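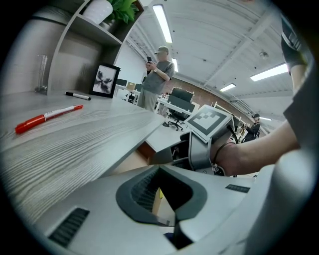
Martes, agosto. Engrudo, otra vez

Retomo el cuaderno donde lo dejé, que fue fatal, con la mitad de las notas en un sobre y la otra mitad en mi cabeza. El asunto sigue siendo el mismo: por qué las guardas del Drisenley nos salen con ondas y las del papel viejo de Hirvonen no. Leena Valtonen dice que es la humedad del sótano. Yo digo que es la cola. Llevamos así desde antes de las vacaciones y ya toca salir de dudas (o por lo menos discutir con algo en la mano).

Preparación

He hecho tres engrudos, todos con el mismo almidón de trigo, lote 2606, y agua destilada. El A lo he cocido como siempre, a fuego bajo y removiendo hasta que se pone translúcido y la cuchara empieza a pesar. El B es igual pero colado dos veces y rebajado después hasta que cae de la brocha como nata. El C lleva un chorrito de Zodine, la cola vinílica reversible que nos mandaron de muestra, y huele un poco a goma de colegio, lo cual me ha puesto de muy buen humor a las nueve de la mañana.

Del A me han salido grumos. Culpa mía, contesté al teléfono. Lo pasé por el tamiz de crin y se arregló bastante, aunque queda alguno rebelde en el fondo del tarro. Quien lo use el miércoles, que saque de arriba.

Probetas

Corté tiras de 200 milímetros de largo, siempre con la fibra paralela al lado corto para exagerar el defecto. Ya sé que nadie encuaderna así, Leena, no hace falta que lo escribas en el margen. Quería que se viera la onda cuanto antes y que no me diera tiempo a hacer trampas conmigo mismo.

Encolé sobre cartón gris de dos milímetros, del centro hacia fuera, con la brocha redonda grande. Después plegadera a través de papel siliconado, secante por los dos lados y a la prensa Nultell. La Nultell sigue haciendo ese ruido al bajar el husillo, como de puerta de trastero, y creo que el plato superior no asienta igual por la derecha. Metí una tira de papel carbón para comprobarlo y la marca salía claramente más floja de ese lado. Esto lo tendría que haber mirado hace meses! Puede que parte de nuestras ondas famosas venga de ahí y ni Leena ni yo tengamos razón. 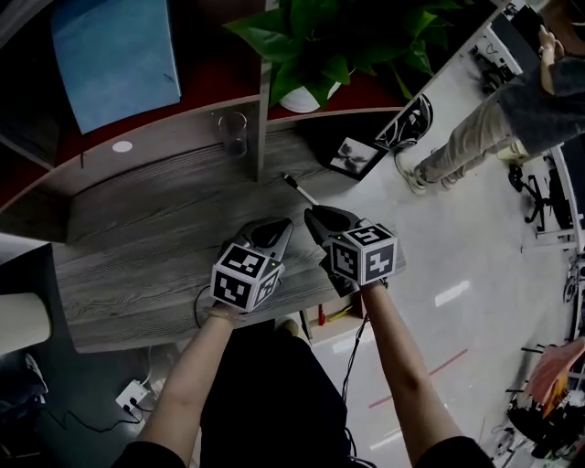 Mesa gris y estantería.

Resultados a media tarde

Con el A, el Drisenley se ha estirado una barbaridad al encolar. Lo dejé reposar antes de pegarlo y aun así siguió creciendo ya sobre el cartón, y al abrir la prensa tenía dos lomas bien visibles cerca del canto. El papel de Hirvonen con la misma cola, plano como una baldosa. Vale, eso ya lo sabíamos, pero me gusta tenerlo por escrito.

Con el B la diferencia se nota menos de lo que esperaba. Mojé más el papel (claro, va más rebajado) y la expansión fue mayor, pero también más pareja, y en seco quedó una sola ondulación muy suave. El cartón sí que ha tirado: se comba hacia el lado encolado y habrá que compensar con un papel por detrás.

El C ha ido muy bien de plano y regular de todo lo demás. Agarra enseguida y no deja recolocar. Descentré una tira, intenté levantarla y me llevé media capa del cartón. Para guardas no lo quiero, para lomos de tela quizá. La prueba de reversibilidad, con compresa húmeda, la dejo para otro día porque necesito las probetas curadas del todo.

Cosas sueltas

– La carpeta de muestras 1714 está mal etiquetada: pone Hirvonen y dentro hay Drisenley por lo menos en las primeras hojas. Si alguien ha sacado papel de ahí este verano, que revise sus notas, por favor.
– Los secantes están para jubilar. Aguantan una tanda más, y siendo generoso.
– El tamiz de crin se lava con agua fría. Con caliente el almidón se queda a vivir en la malla.

Para la próxima

Repetir A y B con la fibra bien puesta, paralela al lomo, y girando las probetas entre una tanda y otra para descartar lo de la prensa. Me gustaría probar también a humedecer el Drisenley por el revés, con pulverizador, antes de dar la cola – así llega al cartón ya estirado y en teoría encogen los dos más o menos a la vez. Leena lo hacía con los mapas y le quedaban preciosos.

El tarro del B está en la nevera, balda de arriba, con cinta azul. El C también, pero bien cerrado, que el olor pasa a todo.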